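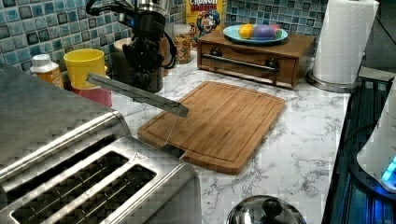 Search this site Search Go Recipes Home Garden Archive

The Breakfast Corner, and Other Promises

At some point in the last few years the stretch of kitchen counter where the toaster lives got a name. It is now a breakfast station. Kisberg, the storage company, gives it 39 pages of its spring catalog, and if you've been inside a home store since May you've walked past at least one: a toaster, a board, a jar of something colorful, a row of canisters, and a little sign telling you your mornings are about to change.

I have doubts about the mornings. I've had a toaster, a board and a jar of something colorful for most of my adult life, and I'm still eating over the sink at 7:40.

But I was asked to look into it, so I spent a month taking the idea seriously. I read the catalog. I went to the Mostari showroom, where a full station, counter not included, was priced at $463. I moved things around at home and moved most of them back.

The jar

Start with the cereal jar, the one item every version of the breakfast station seems to agree on. You buy a box of cereal. You pour it into a clear glass jar. Now you have a jar of cereal and, if the box was bigger than the jar, a box of cereal as well, standing right behind it. Most of the kitchens I know that have the jar also have the box. A Cap'n Crunch box is yellow, has a sea captain on it, and is not going to be mistaken for anything else on the counter. The whole point of the jar was to get rid of him.

The case for the jar is freshness. I put one half of a box in a jar with a tight lid and left the other half in its bag with the top rolled down and a clothespin on it. After two weeks I couldn't tell them apart, and neither could the other two people who eat in my house, one of whom is nine and has strong opinions about cereal. What I can say for the jar is that it looks cheerful and you can see when you're running low. What I can say against it is that it's heavy, it has to be washed, and a child can't pour from it without help.

If you like the look, get one. Get one big enough for a whole box, though, and check before you leave the store. Mukura sells three sizes and the two nicer looking ones won't do it.

The board

A cutting board left out on the counter is the one part of this I'd defend to anybody. Toast needs somewhere to land. A light-colored bamboo board with rounded corners is pleasant to look at, not too heavy, and cheap enough that you won't fuss over it.

The groove that runs around the edge is another matter. It's there to catch juice, and on a board used for roast chicken it earns its place. On a board used for toast it catches crumbs, and then butter, and then more crumbs, and by the end of the week you're going around it with the corner of a sponge. I'd buy a flat one, or flip the board over if the back is plain. Kisberg's catalog calls the groove "a mess-free frame for your morning." I read that line twice.

Bamboo also wants drying after it's washed. Stand it on edge. Lay it down wet on a marble-look counter and you'll be peeling it up later.

The toaster

Long-slot toasters are back, the kind with two slots that each run the length of the machine. They're good for bread from a real bakery, which never fits in the ordinary kind without being trimmed or turned halfway through. They also take up a huge amount of room. Mine ate the whole corner, and the brushed metal top shows every fingerprint in morning light.

I expected to hate it and I've kept it. A slice of rye from Petrauskas, the bakery near me, is wide and low and has never once come evenly toasted out of anything else I've owned. So that's one for the station. I would point out that the toaster does this just as well standing alone.

Look at the slots before you buy, by the way. Wide gaps between the guide wires let thin bread lean over. No salesperson has ever volunteered this to me.

Canisters, boxes, small drawers

Then comes what I'd call the back row, the stuff pushed up against the tile. Round canisters. A low wooden box with a drawer in the front. Usually a small bottle of something with a label on it, and a cup that doesn't belong to any set.

Showrooms love a canister because it photographs well and has no expiration date. At home a lidded canister with no label is a guessing game. I bought two brown ones. One holds coffee. The other held tea for a week and now holds batteries, rubber bands and a key.

The drawer box I came around on, a little. Tea bags go in it, and so do the toast tongs and the vitamin bottle if it's short enough. A long bar handle is easier to pull with wet hands than a tiny knob. But a drawer on a counter needs clear space in front so it can open, and in most kitchens that space is exactly where the board goes. Measure with the drawer pulled all the way out. Mine needed the board shoved over at a slant, and it has stayed at a slant ever since.

Busy tile doesn't help. If your backsplash is small mosaic squares in blues and grays, anything you line up in front of it is going to compete. I have friends who bought matching everything to calm it down. It was still busy, and they were out the money.

What I'd spend

The toaster, if you buy good bread. A flat board. One jar, if you must. Skip the sign.

I put the brown canisters in the hall closet, took the key out of one, and still don't know what it opens.

Last updated: May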